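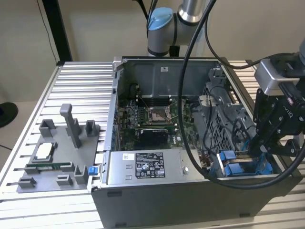
Polling station lookup sending Monance Road voters to the wrong hall - running log

I'm keeping this in one place so I don't have to explain it five times on the phone. I look after the Stadcombe ward pages for the by-election in August, and the "find your polling station" box has been giving some people the wrong answer. Newest notes are at the bottom.

What was reported
Dineo Kekana rang at 9.20am. She'd typed in her postcode on Monance Road and been told to vote at Jomanside Library. Her poll card says Stadcombe Church Hall. She tried it on her phone and on her daughter's laptop and got the library both times, so it wasn't something stuck in her browser.

9.45am
Tried it myself and got the library too. Tried my own postcode, fine. Tried the chip shop, fine. Went down the even side of Monance Road and they all come up wrong, while the odd side is right as far as number 31 and then there aren't any more houses anyway.

10.30am
Compared our address file with the one the elections office sent over after the boundary review. Ours has 1,659 addresses for the ward and theirs has the same, which cheered me up for a minute. Then I sorted both by polling district and 18 of them don't match. All of them are on the even side, and all are still down under the old Jomanside district. The review moved that side of the road into Stadcombe, and whoever loaded the update (me, I think, late one evening) only loaded the first sheet of the spreadsheet. The changes were on the second sheet. Grr.

11.15am
Rang Thabiso Zwane at the elections office to check the poll cards themselves are right. They are. They were printed from the office's own register and never went near our file, so anyone going by their card will end up at the right hall. That's a huge relief - I had visions of a reprint.

11.40am
Corrected the 18 rows by hand and reloaded. The lookup still said library! Cleared the stored results on the site, waited, still library. Left it and had some toast.

12.25pm
Found it. There are two copies of the lookup, one on the main ward page and one on the candidates page that I'd forgotten we added, and I'd fixed the file behind the candidates page. Pointed both at the same file. Tested 6 even-numbered addresses on each page and got the church hall every time.

1.10pm
Geert Verbruggen, agent for one of the candidates, emailed to ask if his leaflets were affected. He'd copied the station details from our page, so yes, the Monance Road bundle is wrong. It hasn't gone out yet, luckily. He wants a written correction he can show the other agents, so I've sent the same note to all of them at the same time.

Still to do
- Put a line at the top of the ward page saying what was wrong and which addresses it touched
- Ask Thabiso if a letter to those households is needed or if the poll card is enough
- Get someone who isn't me to check the Hsu Close addresses, as they were in the same review

Leaving this open until the letter question is answered.

Comments (4)

Khanyisile Potgieter
I'm at number 14 and it gives me the church hall now, thanks. Is there still parking round the back?

Dineo Kekana
Working for me as well. My neighbour had already written the library on her calendar so I've been round to tell her.

Lungile Joubert
I can do Hsu Close tonight if you send me the list. Do you want the flats done as well or only the houses?

Geert Verbruggen
Note received. Please could the date of the correction go on the page too, not only in the email.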